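Do pitch prizes help young firms? Entrepreneurship seminar, final report
Krešimir Matić

3. What the winners got

The Plikero program says its prize "launches companies." I wanted to check that against the 18 firms that took it. The prize is 200 hours of mentoring plus a desk in the Stastetti building until June. Of the 18 firms, only Renico and Demirtaş answered all of my questions, so most of this section rests on public filings.

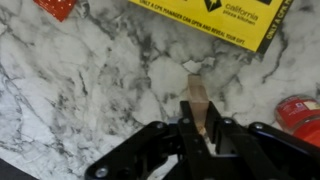 Renico used 576 square feet of shared space and said it would have rented something similar anyway. Demirtaş was happier, but its founders already had two paying customers when they applied. I doubt the prize can take credit for them.

4. Problems with the numbers

The program's brochure claims 949 jobs. I asked how they were counted and was told that interns and contractors are included, as are people hired after a firm moved out. I could not get a list. Firms that lost were never tracked, so there is no group to compare with. My own sample is too small to settle it, and both firms that replied may have wanted to stay on good terms with the program.

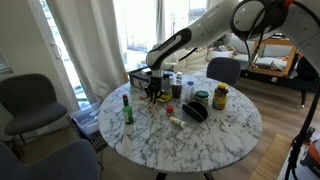

Figure 2. White robotic arm over a round marble table, with a green glass bottle on the left.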